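ロボットハンド用保護グローブ「Asach」 製品ページと選定上の注意

2025年10月21日
文:Felista Kaijage
読了時間:8分

多指ハンド用の布製保護グローブについて、当店への問い合わせで一番多いのは「これを着ければ安全規格に適合しますか」というものだ。答えは「しません」である。布を一枚かぶせたところで、ロボットシステムのリスクアセスメントが済んだことにはならない。他社のカタログには「協働対応」「安心設計」といった言葉が並んでいるが、どの規格の、どの条項に、どういう測定で対応したのかまで書いてあるものを、筆者はほとんど見たことがない。

そういうわけで、売る側のページとしてはいささか愛想のない書き方になる。Asachはよくできたグローブだと思うが、できることは限られている。

製品の概要

Asachは、金属製の指を持つ多指ハンドにかぶせる伸縮性のニットグローブで、製造はLotamwood。掌から指の付け根、指の中ほどまでを覆い、指先は露出する。関節まわりへの切粉や紙粉の侵入を減らすこと、配線の擦れを抑えること、対象物への擦り傷を減らすことが目的である。

品番:LW-46
色:黒
構造:伸縮ニット、縫い目は外側
指先:開放型
固定:手首側の面ファスナー
入り数:1袋に2枚(左右兼用)
価格:1袋 1,290円(税込)
洗濯:中性洗剤で手洗い、陰干し。乾燥機は不可

サイズは一種類しかない。指の太いハンドでは付け根が突っ張り、細いハンドでは布が余る。余った布は関節の曲げ側に寄るので、可動範囲の端まで曲げたときに噛み込まないかどうかを、電源を入れる前に手で動かして確かめてほしい。手で動かせない機種なら、低速で一本ずつ。

「柔らかいから安全」という説明について

人と同じ空間で動くロボットの安全の考え方は、おおもとの産業用ロボットの規格であるISO 10218と、接触時の力や圧力の扱いを示したISO/TS 15066を土台にしてきた。後者の内容は、改訂されたISO 10218-2の側に取り込まれている。古い資料をそのまま引いた営業資料がまだ出回っているので、受け取ったらまず発行年を見ること。

これらの文書が見ているのは、ロボット単体でもグローブ単体でもなく、用途まで含めたシステムである。アームの速度、可動部の質量、ハンドの形、つかんでいる物、周囲の作業者の位置。そこに布が一枚入れば、接触時の圧力の分布は確かに変わるかもしれない。どちらにどれだけ変わるかは、測らなければわからない。測っていない数字を「約半分に低減」などと書く業者がいるが、何の半分なのか。

Asachには緩衝材が入っていない。指先も覆われていない。人に最初に当たるのがその指先だとすれば、グローブの有無は接触の危険をほとんど変えないと考えておくのが無難だろう。挟み込みについても同じで、布越しでも指は挟まる。

もうひとつ、把持している物のことを忘れた評価書が多すぎる。潰れた金属缶は、折れ目や裂け目が刃物に近いことがある。ハンドをいくら丸く包んでも、持っている物が尖っていれば、人に当たるのはそちらだ。評価の対象には、つかむ予定の物のうち一番たちの悪い状態のものを必ず入れる。新品の缶だけで試験をして「缶に対応」と書くのは、やめたほうがいい。

食品・飲料容器の選別で使う場合

Asachの購入者には、空き容器の選別や、その手の作業の教示と検証をしているところが多い。導入前の相談で伝えている内容を、そのまま載せておく。

まず、布は汁を吸う。飲み残しの糖分がニットに入ると、乾いたときに固くなり、指の動きに引っかかりが出る。毎日の終業時に外し、汚れていなくても洗う。予備がないと洗う習慣は続かないので、ハンド一台につき最低2袋は持っておきたい。

次に、食品そのものに触れる工程では使わないこと。容器の外側を扱う作業と、食品に触れる作業とでは、求められる衛生管理がまるで違う。Asachは食品接触用としての評価を受けていないし、受ける予定もないとLotamwoodから聞いている。

三つ目。把持力の上限を、グローブを着けた状態で決め直す。裸のハンドで合わせた値は、着けた後では当てにならない。布の張力が指を開く方向に働くこともあれば、余った布が挟まって見かけの把持力が上がることもある。モーター電流から力を推定している機種では、とくに疑ってかかるべきである。

最後に、指先に触覚センサーがある場合、布の端が指先側にずれて触れていないかを見る。ずれた布の圧力を対象物の圧力と読み違えたログは、あとから見てもなかなか気づけない。

現場での評価

Clerkevdaleの選別ラインで設備保全を受け持つMeenakshi Varma氏に、八月から使ってもらった感想を尋ねた。返ってきたのは短いメールだった。

「関節の清掃は楽になりました。ただし、安全担当には何の足しにもならないと言われましたし、私もそう思います。柵はそのまま残しています」

柵を残すという判断は正しいと思う。グローブを着けた途端に柵を外したくなる気持ちはわからないでもないが、それは設置面積の都合であって、安全の根拠にはならない。

一方、Mwaipopoで工程設計をしているRamiro Pastor氏からは、もっと手厳しい指摘をもらった。潰れた缶を繰り返し扱うと、ニットの縁が缶の折れ目に引っかかってほつれる。ほつれた糸は関節に巻き込まれる。防ぐはずだった異物を、グローブ自身が作っているではないか、という話である。

これはそのとおりで、反論のしようがない。Lotamwoodに伝えたところ、縁の縫製を変えた改良版を検討中との返事だったが、時期は示されなかった。当面は、縁のほつれを見つけたら切って済ませずに交換する、という運用で対処してもらっている。糸を切ると、そこからまたほつれる。

交換の目安

同社の推奨は稼働70時間ごとの交換である。根拠となる試験条件を問い合わせたが、対象物の種類も把持の回数も明らかにされなかった。時間だけで決めた交換周期は、書類の上では管理しやすいが、実態とは合わないことが多い。次のいずれかに当てはまれば、時間に関係なく交換してほしい。

縁または縫い目から糸が出ている。
洗っても硬さが取れない部分がある。
指の付け根のニットが伸びきり、曲げたときに戻らない。
面ファスナーが手で軽く引いただけで外れる。
布に穴があり、下の金属や配線が見えている。

点検の記録には、日付と点検者の名前のほかに、そのとき何をつかんでいたかを書く欄を設けることを勧める。破れた理由を後で調べるとき、一番役に立つのがこの欄だ。「異常なし」という印だけが並んだ点検表は、点検していないのと見分けがつかない。

着脱の手順

着脱は必ず動力を遮断し、施錠と表示をしてから行う。非常停止ボタンを押しただけの状態で手を入れないこと。空圧や油圧を使うハンドでは、残圧も抜く。ばねで閉じる指を持つ機種は、電源が切れていても指を挟む。

着けるときは、指を伸ばした姿勢にして、掌側から順に通す。付け根の布を引き上げてから面ファスナーを留め、全指を低速で一往復させる。布が噛んだらその場で止め、逆方向に無理に動かさない。外すときは面ファスナーを先に全部開く。指先から引っ張って脱がせると、ニットが伸びて次から合わなくなる。

この作業を、ハンドの操作に慣れた人ほど省略する。教育の対象から熟練者を外している事業所があるが、順番が逆だろう。

適合宣言書について

「Asachの適合宣言書を出してほしい」という依頼が今でも来る。グローブは機械に付ける消耗品であり、当店がロボットシステム全体の適合を宣言することはできない。出せるのは製品仕様書と材料の一覧だけである。監査で求められたという場合は、監査員が何の文書を求めているのか、もう一度確かめてほしい。システムを組み上げた側の責任で作る文書を、部品の売り手に求めていることが多い。

逆に、どこかの店がこの種のグローブに「ISO適合証明書」を付けて売っていたら、発行者の名前と、規格番号と、対象の範囲を見てほしい。三つとも空欄に近い紙を、筆者は何枚か持っている。

返品と問い合わせ

未開封であれば返品を受け付ける。開封後は、縫製不良に限り交換する。サイズが合わなかったという理由での返品は受けていないので、不安な場合はハンドの機種名と、指の付け根の外径を添えて、注文前に連絡してほしい。技術的な質問は担当のVictor Makokhaが、在庫と納期についてはSubira Mosotiが答える。

電話で「とにかく安全になるものを」と言われても、お勧めできる商品はない。先に危険源の一覧を作り、そのどれに対して何を変えたいのかを決めてから相談してもらえれば、Asachが要るかどうかは五分で答えられる。要らないと答えることも、かなりある。
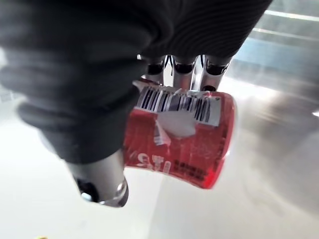 なお、すでに他社の開放型グローブを使っている事業所が乗り換える場合も、把持力の設定と評価書の見直しは一から行ってほしい。布の厚みも伸び方も製品ごとに違い、前の製品で取った測定値は引き継げない。評価書の備考欄に「同等品に変更」と一行書いて終わりにした例を見たことがあるが、何をもって同等としたのかは、書いた本人にも説明できなかった。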